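Unpacking and Storing Mixed Groceries

Sort before anything goes on a shelf. Set the bags on a clear stretch of counter, standing upright, and divide the contents into three groups: raw produce, packaged snacks, and drinks. Each group has its own storage requirements and mixing them shortens the life of the produce.

Potatoes. Keep unwashed, in the dark, at 45 to 50 degrees F. Do not refrigerate for long periods. Remove any tuber that is soft or green. An open basket is suitable for sorting and for a day or two on the counter; after that, move potatoes to a ventilated bin with a lid or cloth cover.

Eggplant. Bruises easily and does not hold well. Place on top of heavier items, never under them. Use within 2 to 4 days.

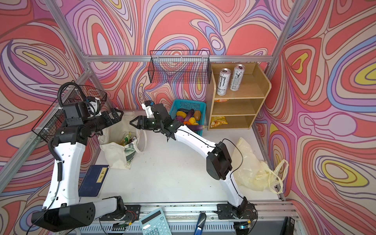

Carrots. Cut off the greens if attached. Refrigerate in a loosely closed bag with a dry paper towel and replace the towel when damp.

Sweet potatoes. Store as for potatoes, slightly warmer, with air space between them. Raw sweet potatoes should stay out of the refrigerator, where the centers turn hard.

Snack bags and cans. A narrow tiered shelf works better than a deep cupboard. Put cans on the tier with the most headroom and lay chip bags flat on the lower ones. Wall-mounted wire baskets take light packets only. The Woddale basket used in our kitchen is fixed with two screws; check them every January and retighten as required.

Bags. Shake out canvas totes over the sink, wipe the inside seams, and air dry fully before folding. Fold plastic carrier bags flat. The Starkeck bag holder takes 30 of them before it jams.

Last revised Jul 23, 2025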